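Call for participants: open day operators and visitors, two-arm sorting cell
Midesby Automation Workshop, Radeddale site
Posted in: Calls, Events, Short-term paid work
Contact: Jawad Bajwa, open day coordinator

Midesby is looking for people to take part in its autumn open day at the Radeddale site on September 5, 2023. Two groups are needed: session participants, who will operate a two-arm tabletop cell under supervision in front of visitors, and observers, who will attend a demonstration and complete a written feedback form. No background in robotics is required for either group. Session participants are paid. Observers are not paid but receive lunch.

Background

The Radeddale site develops handling routines for small mixed goods. Most of the work is done on tabletop cells, where two arms share one work surface and move loose items between bins and trays. The open day is held so that local firms, colleges and residents can see the cells running and ask questions of the staff who set them up. Last year's format, a single long presentation followed by a tour, left too little time at the tables. The format has been changed to short sessions with a limited number of people at each one.

Results from the participant sessions will be used by the Drasum group, which writes the operating instructions for the cells. The group wants to know where a first-time operator hesitates, which steps are read twice, and which are skipped.

The task

Each session uses one cell. The arms are mounted on opposite sides of a wooden table and work toward a pair of plastic bins at the far edge, one translucent white and one dark grey. The dark grey bin holds small colored pieces. Rolls of tape and a tray with a handle opening are set out on the near part of the table. The participant directs the arms from the operator station, following a printed sheet, and moves items from one location to another in the order given.
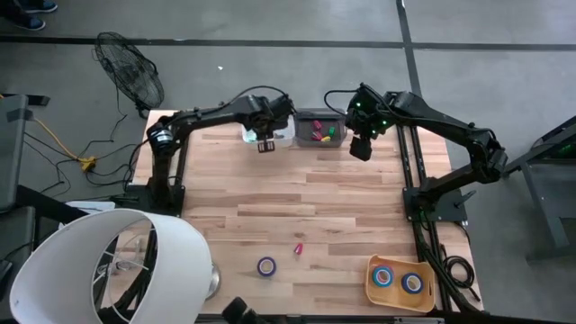 Session participants: what you will do

Attend a briefing covering the stop button, the marked floor area and the hand signals used by the supervisor.
Complete one practice run with the supervisor at your side. The practice run is not recorded and visitors are not admitted.
Complete two timed runs of 15 minutes each with visitors present. Visitors stand behind the barrier and may not speak to you during a run.
Mark up your copy of the printed sheet after each run. Notes on wording are as useful as notes on the controls.
Take part in a short interview with a member of the Drasum group.

Speed is not scored. A run that ends with items still to be moved is a valid run and is paid in full. If an item is dropped, leave it where it lands and continue with the next line on the sheet. Do not reach onto the table at any time, including when both arms are still. The supervisor will clear the surface between runs.

Session participants: requirements

Age 18 or over.
Able to stand or sit at a station for up to 36 minutes, including setup. An adjustable stool is provided on request.
Able to read printed instructions in English. Large-print copies are available.
Closed, flat shoes. Long hair tied back, no scarves, no lanyards, no loose sleeves.
No previous work on Midesby cells. Former staff and contractors should apply as observers.

Experience with game controllers, cranes, sewing machines or other equipment that needs steady hand control should be mentioned in the application. It is neither an advantage nor a disadvantage – the group needs a mix.

Observers: what you will do

Observers attend one demonstration with a guide, then spend time at the question desk. The demonstration includes a manual run by a session participant and an automatic run using the Rajput sequence, in which the arms repeat a stored routine without an operator. The feedback form has 2 pages and should be handed in before leaving. Teachers and training officers may bring a small group by prior arrangement, with one adult responsible for the group at all times.

Payment and expenses

Session participants receive a flat fee of $200, paid by bank transfer after the open day. The fee covers the briefing, practice run, timed runs and interview. Local travel is not reimbursed. Participants traveling from outside the county should ask before booking anything, as a limited travel fund is available and is assigned in order of application.

Recording and data

Timed runs are recorded from a fixed position covering the table and the floor next to it. Faces are not needed for the study and will be masked if they appear. Arm positions and stop events are logged by the cell controller. Marked-up sheets are kept under a participant number. Anyone may withdraw their data by writing to the coordinator before the end of the month in which the open day takes place. Withdrawal does not affect payment.

Site access

Enter by the side gate and sign in at the front desk. The workshop has a level concrete floor and step-free access from the parking lot. Cables are present on the floor near the cells, and visitors using wheelchairs or walking aids will be shown a clear route by the guide. Ear protection is not required. Photography is permitted from the visitor side of the barrier, without flash.

How to apply

Write to Jawad Bajwa at the Radeddale site office, stating whether you are applying as a session participant or an observer. Include your name, a daytime phone number, any access needs, and whether you prefer a morning or an afternoon session. Session participants should add two or three sentences on their current work or study. A résumé is not needed.

Applications for session places close on the last Friday in August. Observer places remain open until filled. All applicants will receive a reply by email, with a session time and a copy of the safety sheet if a place is offered. Please read the safety sheet before arrival and bring a signed copy to the front desk.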